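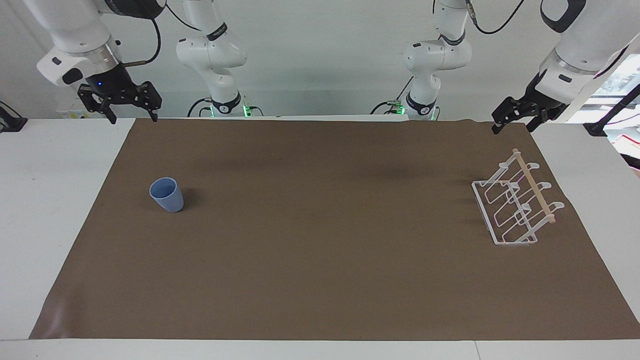

A blue cup and a wire dish rack on brown paper, with two white robot arms over the table.

Give Me a Slow Plug and Leave Me Alone

I've been driving an electric car long enough now to have opinions, and the main one is that we've all gotten way too excited about fast charging. Every time the city of Dalisay announces something about electric cars there's a ribbon, a big humming cabinet the size of a refrigerator, and somebody at a microphone saying how many miles you can add while you drink a coffee. I like coffee. I still don't want to plan my week around it!

What I want is a regular outlet near the place where my car already sits all night doing nothing. I rent in Provilow, in one of those brick buildings with a long shared lot out back, and for most of my time here the lot had no power at all except for the light over the dumpsters. (I did look at that light with a certain hunger, I'll admit.) So I did what renters with electric cars do. I drove to a charger, sat there, ate chips out of a bag and read my phone.

I want to talk about that sitting, because people who have a garage don't know about it. If you own a house with a driveway, an electric car is wonderful. You come home, you plug in, you go inside and forget you own a car. My sister has that setup and when I complain she gives me a look like I'm describing trouble with my horse. Her charger isn't even a real charger. It's the cord that came with the car, hanging on a nail, plugged into the same outlet where the hedge trimmer used to go. She's never bothered to upgrade it and she has a longer commute than I do.

Think about that for a minute. The person with the best electric car experience of anybody I know is using the slowest equipment you can get. Meanwhile I was over at the grocery store using equipment that cost somebody a fortune, and having a lousy time.

The grocery store station is run by Nolero, which has a perfectly okay app on the days it remembers who I am. There are two plugs. On a good evening one of them is working and free. On a regular evening one is working and has a car on it that finished charging a while ago, whose owner is inside thinking deeply about cheese. I don't blame the cheese person. I have been the cheese person. You go in for milk, you run into a neighbor, and now you're the jerk with the full battery blocking the line.

And then there's the price, which is a sore subject with me. The electricity coming out of a fast public charger costs a lot more than the electricity in my kitchen. I understand why. The cabinet is expensive, the hookup is expensive, the land costs money, and somebody has to drive out and fix the screen when it goes blank. Fine. But look at who ends up paying it. The homeowner with the driveway gets the cheap overnight rate, and the renter down the street pays the premium and gives up the evening too. I can't think of many other things we've set up so exactly backward, and I say that as someone who pays by the load at the laundromat.

Whenever I bring this up, someone tells me the answer is faster chargers. If the stop were as quick as a gas stop, they say, it wouldn't matter where you live. I get the appeal. On a road trip I completely agree! When I'm driving across the state in November with a dog in the back, give me the biggest, fastest thing you can bolt to the ground, put a bathroom beside it, and I'll pay whatever it says on the screen. Highways need those, and they need more of them, and they need them to work.

A road trip is a few days out of my year, though. The rest of the time I drive to work, to the gym when I'm feeling good about myself, to my parents' place, and home. Then the car parks. It parks all evening and all night and most of the weekend. A car spends a ridiculous amount of its life standing still, and we keep building as if the only moment that counts is the one when it's in a hurry.

A slow plug uses all that standing still. It doesn't ask anything from me. It also doesn't ask much from the building, and this is the part I wish landlords would hear before they slam the door on the whole subject. When a landlord hears "car charging" they picture the refrigerator cabinet, and trenching, and a new transformer, and a bill that makes them sit down. Mine certainly did. I brought it up the first time in the hallway, badly, while he was carrying a toilet seat, and he said no before I got to the verb.

The second time I wrote a letter. I asked for ordinary outlets on posts along the back fence, on their own meter, with the tenants who used them paying for what they used. I left out the word "charger" completely. I said "outlet," like you'd say about a thing for a vacuum cleaner. He had an electrician out to look, and there was some grumbling about the panel, and then a long quiet stretch when I figured it was dead. In May the posts went in. There are 5 of them, gray, ugly, with little flip-up covers, and I love them more than is reasonable.

My life with the car changed right there. I stopped checking the battery before bed. I stopped knowing what the Nolero app looked like (they've redesigned it, I hear). I got my evenings back. It takes all night to put in what the grocery store could do over a shopping trip, and I have never once noticed, on account of being asleep.

Now, the other side, because I've heard it plenty. A slow plug won't work for everyone. If you drive all day for a living, an overnight trickle into a big battery may not catch you up. If it gets brutally cold where you live, part of what goes in gets used just keeping the battery comfortable. If you work nights and park in a different place every day, my gray posts are no help. All true. I'd say the same people are poorly served by what we're doing now, and that if the rest of us got out of the line at the grocery store, the line would be a whole lot shorter for them.

The argument I have less patience for is the one that says renters don't buy electric cars, so there's no demand, so why put outlets in. Well, sure. I wouldn't buy a fish if I lived somewhere with no water. When I bought my car, used, from Trustedov out by the interchange, the salesman asked me where I planned to charge it and then made the kind of face a doctor makes. He was nice about it. He said he'd had 2 people that same month walk away over exactly that question, and they both lived in apartments. Those folks went home in something that burns gas. They'll be driving it for years, and on somebody's chart they show up as people who weren't interested.

The used market is where this really bites, if you ask me. Older electric cars are getting cheap. The range isn't amazing, but for getting to work and back it's plenty, and there's so little to maintain that I keep thinking I've forgotten to do something. Those ought to be the perfect cars for people on a budget. A lot of people on a budget rent. So we have a pile of affordable cars over here, and a pile of people who could use them over there, and the thing missing between the piles is an outlet on a post.

Here's what I'd do if anyone handed me the city budget. I'd keep the fast stations on the highway and by the big shopping areas, and I'd take care of the ones we've got before cutting any more ribbons. A station with a dead screen is worse than no station, in my book, since somebody has driven there counting on it. Then I'd put most of the rest into the dullest stuff imaginable. Help apartment owners pay for wiring. Make new buildings run conduit to the parking spaces while the ground is already open, when it costs so little compared with tearing everything up later. Try outlets on streetlight poles along the blocks where people park at the curb. Put plugs at the commuter lot, where cars sit all day long while their owners are downtown, and let them be slow. Who cares if they're slow? The train isn't back till evening.

I'd also let tenants have the cheap overnight rate. That one seems so basic to me that I get a little loud about it at parties. If the power company wants people charging at two in the morning, when hardly anything else is running, then it should want me charging at two in the morning as well, whether or not my name is on a deed.

I know why it won't be an easy sell. There's no photo in it. You can't stand in front of a gray post with a flip-up cover and talk about the future. The big cabinets have lights and a screen and a cable as thick as your arm, and they look like progress, and a mayor can put a hand on one. Outlets look like the back of a laundry room.

My neighbor across the hall bought an electric hatchback this summer. She'd asked me a few questions by the mailboxes, mostly about winter, and whether the posts got crowded, and if the covers really kept the rain out. I told her they did. She parks one space down from me now, closer to the dumpsters, and she's gotten into the habit of coiling her cord a lot more neatly than I coil mine.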